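3.2 How people talk about clearing the table

I should say up front that I never planned to write this section. The study was supposed to be about shopping lists (who writes them, who ignores them), and the stuff about tables crept in through the diaries. We had asked people in Plarnimside to jot down whatever was said in the kitchen between five in the afternoon and bedtime, and what they gave us, page after page, was talk about who ought to put what away. I coded the first batch on a Monday and by lunch I had given up on my old categories completely.

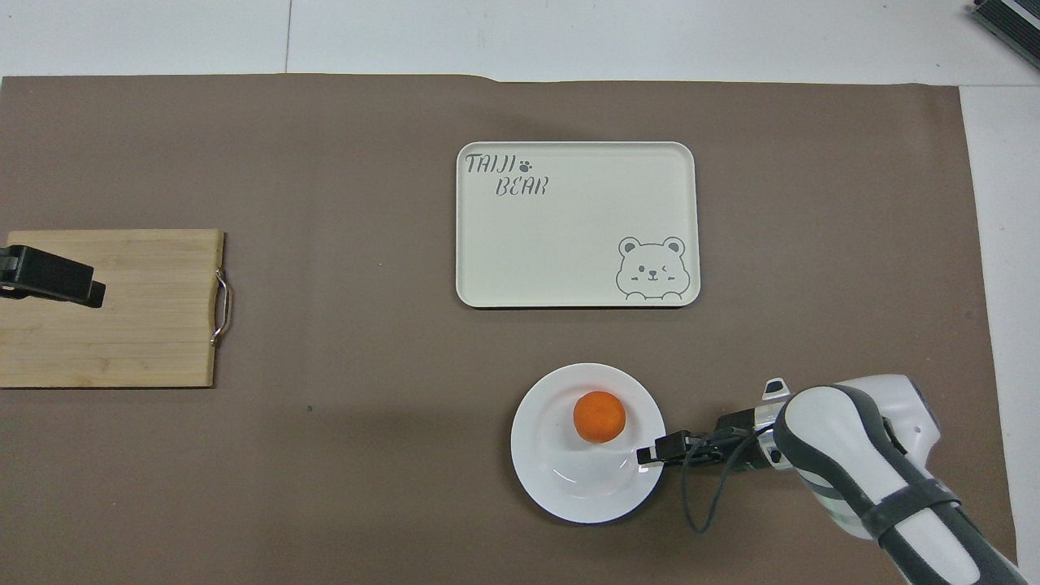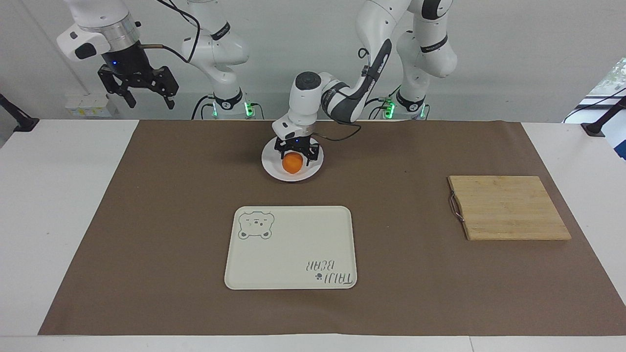 Figure 3. Serving ware of the kinds our diarists mention: a cream-white tray (first picture) and a round white plate with a piece of orange fruit on it (second picture).

So, what did we get? The full set came to 3261 diary entries, and 2528 of them had at least one remark about clearing up. That's a lot of remarks! Vy Khương and I read every one of them separately and then sat down together to argue over the ones we had coded differently. Most of our arguments were over tone. Vy tends to hear a joke where I hear a complaint, and I'm still not sure which of us grew up in the stranger house.

The biggest group by far was what I ended up calling the floating request. Somebody says "that plate's still out" to the room in general and leaves it hanging there. There's no name in it and no verb you could obey, and yet the diaries are full of people getting up and dealing with the plate. Govindasamy's older work on chores treats this kind of sentence as a weak order. I don't think that's right for our families. In our entries the floating request often came from the person who was already on their feet, and quite a few times that same person picked the thing up a second later. It reads more like narrating, the way you'd mutter while looking for your keys.

Then there's fruit. I love the fruit entries. Leftovers get moved to the fridge with hardly a word, but a single orange or pear that nobody finished choosing can stay out through three meals, and people will talk around it the whole time. "Is anyone having this?" shows up again and again, sometimes from the same speaker on the same evening. One diarist in the Eler apartments wrote it down, crossed it out, and wrote it again further down the page with the time next to it. We kept both.

Trays work differently, and here I have to be careful, as the numbers are small and most of them come from two households that eat in front of the TV. In those homes the tray seems to mark out whose job it is. If you carried it in, you carry it out, and the talk is all about whether you've finished. "Done with that?" is short and friendly and gets an answer nearly every time, which you can't say for the floating request. Zulkifli Latuheru read an early draft and asked if this was really about trays or just about sitting on a couch. Fair question! We can't separate the two with these diaries, and I'd rather leave it open than pretend.

One more wrinkle before the coding tables. We used the Skikov scheme for politeness, mostly so our results could sit next to other people's, and it does fine with "please" and "could you." It has no place at all for sighing. Our diarists wrote down a great many sighs, with spellings I would not have guessed, and for now they're in a column of their own marked "breath." Section 3.3 goes through that column speaker by speaker, starting with the teenagers.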